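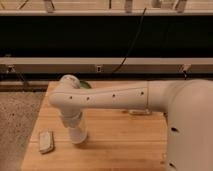 CHAPTER 12
Setting Up and Caring for a Bench Arm

Ginevra Bellini
September 23, 2020

A bench arm is a small machine, and new technicians often treat it as one that needs little care. The opposite habit is recommended in this chapter. Most of the faults recorded in a teaching workshop come from the way the arm was placed, cabled or left at the end of the day, and very few come from the motors themselves.

The chapter follows the order of work used in the Entwistle training rooms. It begins with the base and the work surface, moves to the resting position and the reference height, and closes with the service record. Readers who have completed the chapter on electrical safety may go directly to the exercises, but should read the section on cables first.

12.1 The base and the work surface

The base and the work surface are levelled separately. Set the base first and tighten its fasteners in two passes. Then bring the board into place and check that it does not rock when pressed at each corner. A board that moves even slightly will spoil every height taught to the arm afterwards, and the fault is easily mistaken for wear in a joint.

Cables are laid before power is applied. Leave enough slack at the base for the full turn of the shoulder, and keep the loop away from the path of the elbow. Cables behind the work area should be followed by hand from end to end at each monthly check.

12.2 Reference height

The reference height is the lowest point to which the wrist is sent in ordinary work. Lower the arm at its slowest speed, with one hand on the stop button, and halt while there is still a clear gap between the tip and the board. Record the joint values at that point. Small items may stay on the board during this step, provided that none lies under the wrist or along its path. 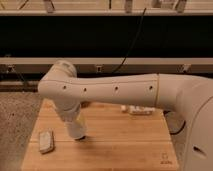 Figure 12.2 Wrist tip held just above the board, with the upper link crossing in front of the white items at the back.

The height is taken again after any change to the wrist, the board or the base. It is also taken after every 1,000 cycles – or sooner, if the arm has been moved between rooms. A full check takes about 12 minutes.

12.3 The service record

Each arm has its own record sheet. Enter the joint values, the name of the technician and any unusual sound or heat. Blank lines are not acceptable; where nothing was found, write "no fault".

Reader comments

Raltard: The two-pass tightening should be in bold. We missed it in December and had to take every height again.

uvden_tech: Is there a printable record sheet to go with 12.3?

Contact: Wonix Technical Readers | Copyright 2020 Wonix | Back to top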